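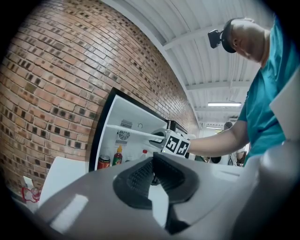 About us

Plokby teaches robots to do household and kitchen jobs by having people do the jobs first. We are based in Bakcombe, in a former industrial unit off Gulden Road, and we have been here since we outgrew the two rooms above a shop where the company began.

What we do

Most of our work is demonstration. A person takes a gripper in each hand and carries out a task at normal speed: putting drinks in a fridge, stacking plates, emptying a bag of shopping. The grippers open and close like the ones on the robot, so the movement can be passed on without anyone writing it out as code. The same job is then done again with the items in other places, and again by someone else.

We also work by remote control. An operator sits at a desk and moves a pair of handles, and the robot arms at the other end follow. It is slower than working by hand and it takes longer to learn. We use it for jobs where the reach of the robot matters, such as high shelves and deep cupboards, and for checking that something learned from hand demonstrations works on the machine itself.

Customers send us a task list and we agree with them what counts as finished. For a fridge task that might mean the door is shut and every bottle is standing up. Sessions that don't meet the agreed standard are kept, marked as such and not charged for.

Where we work

The unit holds 600 square metres of floor, split into small working areas. Several of these are set up like parts of a kitchen, and we change them often. If you have a particular fridge, drawer or worktop in mind, send us the measurements and we will usually be able to fit it in. Fridges, doors and drawers make up more than 400 of the tasks on our books.

Our people

There are 63 of us. Most are demonstrators, and they come from care work, catering, warehouses and shops. No technical background is needed. New starters have 2 weeks of paid training, beginning with single-handed tasks, then both hands, then remote control for those who want it. Shifts are broken up because holding grippers at arm's length is tiring, and people swap tasks during the day.

Brenda Rivadeneira runs training and is the person to write to about jobs. She started here as a demonstrator. The next intake is in July.

Our software is called Au. It lines up the recordings from both hands and lets a reviewer mark where each step starts and stops. We built it for our own use and now supply it to customers along with the recordings.

Visits

Customers are welcome to come and watch a session, by appointment. Please wear flat shoes. Parking is at the rear of the building, through the second gate.

Page last updated 5/24/20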